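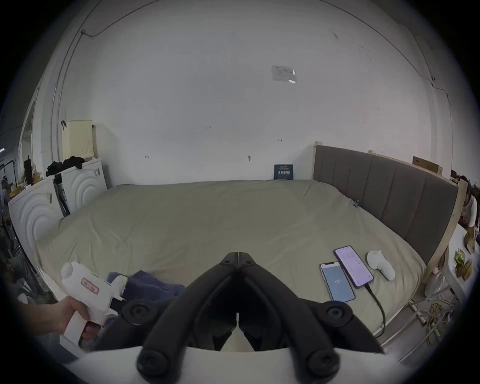 The large bed with its khaki-beige duvet and tall grey headboard.

Bedroom update: the big bed

The large bed is set up and has its duvet on. Members who have been following the furnishing work since July will know that the bedroom was the last room on the list, after the kitchen and the hall.

The headboard is upholstered in grey with vertical channels and has a light unfinished wooden frame along its edges. We talked about staining the wood and decided to leave it bare for now. If it starts to pick up marks we will look at a clear oil in the spring. Yesenia Solís has a sample board with two oils on it and will bring it to anyone who wants to see them.

The duvet cover is khaki-beige. There were two votes for white, but white shows everything and has to be washed hot. A small blue clip goes on the edge near the headboard. Please put clips back in the drawer when you change the cover. We bought a bag of them from Lozano and they have a way of ending up in the dryer.

Still to do in this room:

The pencil notes on the white wall, including the 125, are to stay until the shelf question is settled. Do not erase them. Abundio Esquivel is pricing brackets and has 300 dollars to work with, which has to cover the shelf boards too. Lesik quoted 400 for the same job with labor, so we would like to do it ourselves.

The cardboard box on top of the frame needs to come down and go to storage. Use the step stool.

The dark blue book at the back of the bed, leaning on the wall, should go to the reading corner once there is a bookcase to put it in.

Phones and chargers have been getting left on the bed. We have ordered a bedside table from Dunelau, 60 dollars with delivery, and the charging cable can move there when it arrives.

Changing the duvet cover is easier with two people. Turn the cover inside out, take hold of the far corners of the duvet through it, and shake it down. Clip the corners before you close the opening. Fold used linen and leave it in the hall basket, not on the bed.

The next work evening is Wednesday, October 6, 2021. Bring a pencil and a tape measure if you have one.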